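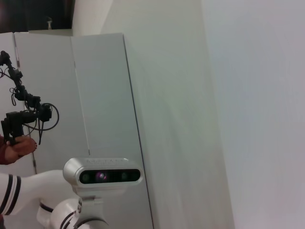
From: Santeri Juntunen
To: lunch-club list
Subject: Re: Hinojosa, the new place on Clergate

Talha Abbasi wrote:

> Has anyone been to Hinojosa yet? I walked past at noon and the line
> was out the door. The menu in the window says they do a mushroom
> barbacoa and a jackfruit plate, and I couldn't tell if the tortillas
> are made with lard. I'm trying to pick a spot for the January dinner
> and we have five people who don't eat meat. Also, is it loud? Stilar
> was so loud last time that I gave up talking and just ate.
>
> Talha

Hi Talha,

I've been twice, once for lunch and once for an early dinner. Answers first, then the long version.

The corn tortillas have no lard. I asked at the counter and the woman there said masa, water and salt. The flour ones do have it, so tell people to ask for corn. The black beans are fine. The pinto beans are cooked with bacon, and the menu doesn't say so.

The mushroom barbacoa is the thing to get. It's oyster mushrooms in a dark chile sauce, a little sweet, with a lot of clove. You get three tacos to an order and they're filled properly. I added pickled onion from the salsa bar and would do that again. The jackfruit plate I liked less. The texture was good but it needed salt, and the rice under it had been sitting a while. That was at lunch, so maybe they do better with it at night.

Other things I tried:

Squash blossom quesadilla — small, but very good. Has cheese, obviously, so no use to the vegans.

Cactus salad — sharp and cold, big enough to split.

Chips — made in house, too thick for my taste. My wife disagrees and finished them.

Horchata — made with rice milk, cinnamon on top. Ask for less ice.

The green salsa is mild. The orange one is not. I put it on everything before tasting it and had to go get a second drink.

On noise: at lunch, yes, it's loud. Hard floor, open kitchen, and the speakers are right over the tables in front. The back room is much better. It has a door and its own thermostat, and they'll hold it for a group if you order ahead. The manager told me they want a $289 minimum for the room, food and drinks together. With our usual turnout we'd get there without trying. Street parking on Clergate is hopeless after 5, but the lot behind Vostel is open in the evening and it's a short walk.

They're closed for the first week of January, so check the date before you send it out. They also don't split checks for groups. One person pays and the rest of us pay that person back, and we all remember how that went at Stilar.

If you want, I can stop by this week and ask about the room. I'd need a head count and a first and second choice of evening. I'd also ask whether they can do a pan of the mushrooms for the table instead of separate plates, which is how the group next to me had theirs.

One more thing, for whoever asked last month about dessert: the flan is regular flan with eggs and milk. The only vegan sweet is a coconut paleta from the freezer by the register. I haven't had one.

Santeri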